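Search this site
Search
3 min read

Kitchen table tests: overhead gallery, Plestmont lab

This page collects material from the tabletop sorting work we did at Plestmont through September. The question was a narrow one. If a policy is trained on a table that is always set the same way, how badly does it do when the same items are moved around, and how much of that can be won back by shuffling the table during training?

Yamila Arancibia ran the arm and collected the demonstrations. Mercedes Cabrera wrote the training code, which we call Miten, and did the scoring. The work was paid for by a small grant from Trindora.

Method

We recorded more than 60 demonstrations in each of 2 conditions. In the fixed condition every item went back to its marked spot before the next run. In the shuffled condition the operator drew a layout card and set the table from that. There were 16 cards. The arm, the gripper and the items were the same in both.

Each demonstration was one pick and one place, given as a short written instruction. Items were a mix of real kitchen goods and toy food. We wanted things with holes, rims and thin handles on the table along with the easy shapes, and we wanted some of them lying across each other.

Result

Both policies were tested on 49 layouts that neither had seen. The shuffled policy finished more of them. The fixed policy tended to reach for where an item used to be - it would close on bare table, wait, and then start over. When the target happened to be near its old spot the two were hard to tell apart.

The shuffled policy had its own trouble. It was slower, and it often paused above round items before picking a side to grip. Handles were a weak point for both. Mercedes thinks a second view from the side would help with height, and that is the next thing on the list.

We scored a run as finished only if the item was released at the target and the arm had backed off. Knocking over a neighbor did not count against it, though we noted it in the log.

Gallery 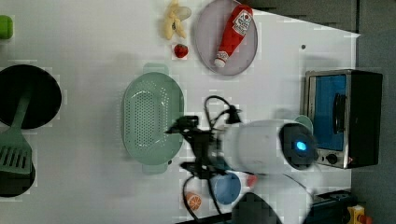 Gripper by the mint green colander, with the ketchup bottle lying on the gray plate and the toaster oven at the table's edge.

The layout cards and scoring sheet are kept with the Salazar set, our earlier work on drawers. Write to Yamila for a copy.

14 shares
2 comments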